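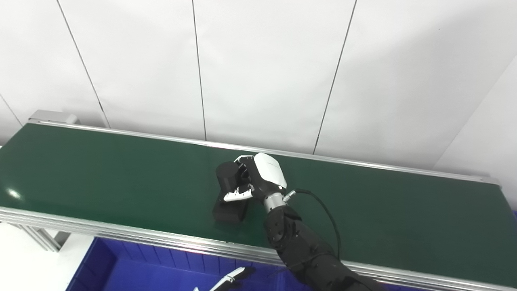 Green-belt conveyor with a black part on a flat base, Lestar sorting room, Barta.

Lestar opens conveyor sorting room for moulded and machined parts at Barta

Barta, Aug 17, 2026. Lestar has put a new sorting room into service at its Barta works. The room handles small parts that arrive mixed from the machining and moulding sections and have to be separated by type before inspection. It replaces the bench sorting area used by both sections until May.

The conveyor was supplied by Gavell. It has a dark green belt with a matt surface, carried between silver-grey aluminium rails. Gavell set the belt height to match the existing inspection tables, and the side rails accept clamp-on guides and stops without drilling. Belt speed is set at a single control and is held constant during a shift. Parts are placed singly, with a gap between them, and may lie in any position.

The layout was drawn up by Clalance, which also wrote the part list. The list holds 106 part numbers, each assigned to a bin type and a storage location. In the trial period 1,831 parts were passed through the room. Clalance made two changes to the layout as a result: the bins were moved closer to the conveyor, and the label holders were transferred from the bins to the storage racks. 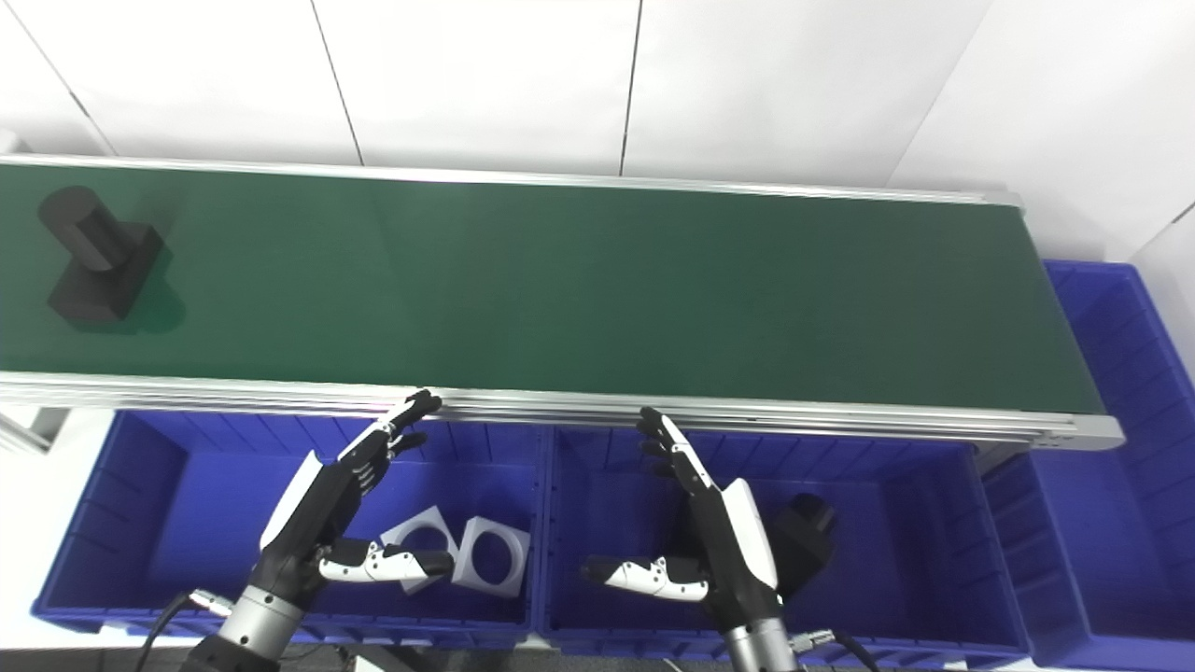 Bin allocation follows the shape of the part first and the part number second. Housings, plates and cylindrical parts are kept apart from the start, so that a part with a machined face does not rest against one of a different material. The blue plastic bins stand side by side below the conveyor, and the pair of white square parts with the large round hole is held separately from the black cylindrical part in the next bin. Parts of the block-and-cylinder type can travel on their side. Full bins are taken to inspection and exchanged for empty ones of the same size.

The wall behind the conveyor is finished in white panels, which can be wiped down with the cleaning agent already in use on the inspection tables.

The second stage of the work covers the storage racks and a second set of bins for oversize housings. Gavell will supply the rack fittings and Clalance will extend the part list. Lestar will keep the present bin sizes for all existing part numbers.

Technical enquiries about the conveyor should be sent to Gavell. All other enquiries should be addressed to the Lestar works office, Barta.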